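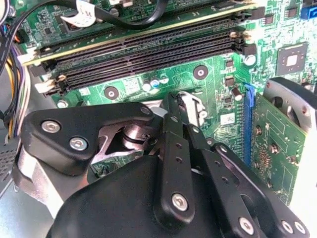
Does the machine have to be unplugged for this check?
Unplug it at the wall and hold the power button for 10 seconds before touching anything in the case.

Clutdale Depot, desktop refurbishing
Open-case inspection, sheet 76, with comments
Date: Friday, July 28, 2023
Asset: 2706

1. Power cord and all external leads removed. OK
2. Wrist strap clipped to bare metal of the case. OK
3. Memory latches at both ends closed over any fitted module. OK
4. Cables tied back from memory slots. FAIR
Comment: the tie supplied by Bedov is too stiff for the bend. Use the soft type from the Staditz order.
5. Power supply wiring free of nicks and melted insulation. OK
6. Side panel edges checked for burrs. Gloves required if any are found. OK

Processor area

7. Cooler off, set down with contact face up. OK
8. Socket frame screws present and tight. OK
9. Memory slots free of dust before modules go back in. Soft brush only — no canned air at close range.

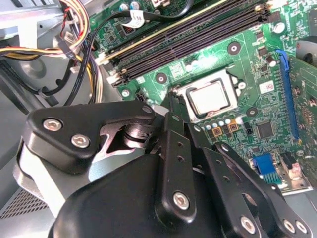 Crichton asks that item 9 be done before the cooler comes off, as dust from the slots tends to settle on the processor. The order was the other way round on the December sheet and should be put back.

Comment: accepted. Items 7 and 9 will trade places on the next issue.

10. Old thermal paste removed from processor with lint-free wipe. REPEAT
Comment: wipe again before new paste goes on. Do not scrape.
11. Locking lever hooked under its tab. OK
12. Cooler mounting holes clear, no cracks in board next to them. OK
13. Fan turns freely by hand. Not checked, carry over.

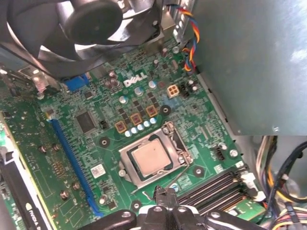
Items 10 to 12: processor in socket, paste residue on heat spreader, lever down.

Open points: 4, 10, 13. Case stays unplugged and tagged until all three are signed off.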